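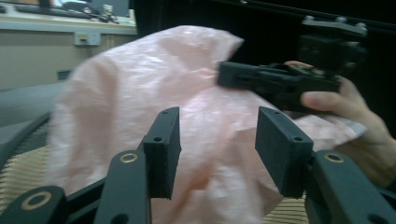 Una bolsa de plástico rosa claro, arrugada.

Trelgate promete trazabilidad, otra vez

La naviera Sorel ha anunciado que dejará de cargar harina de pescado en los puertos de la zona en disputa "en cuanto las condiciones comerciales lo permitan". Es la segunda vez que leemos esa frase. La anterior venía en una carta de enero, y después de ella contamos otras 10 escalas del mismo carguero.

Ahora el comprador, Trelgate, añade un certificado de origen para cada lote. Suena bien hasta que se mira quién lo firma: Gajdoš, la consultora que ya cobraba de Sorel por auditar sus bodegas. Le pedimos el método de inspección y recibimos un folleto de 22 páginas en el que no aparece el nombre de un solo puerto. Tampoco se explica qué pasa con el producto que se mezcla en el almacén de Skillinwood antes de salir hacia los piensos.

Puede que esta vez vaya en serio. De momento, más de 70 lectores han escrito a Trelgate para preguntar por los contratos vigentes y a todos les ha llegado la misma respuesta, con la misma errata en el segundo párrafo. Si os contestan otra cosa, reenviádnosla. Seguiremos publicando las escalas en la web, con el puerto de salida y el de descarga, mientras el barco siga haciendo la ruta.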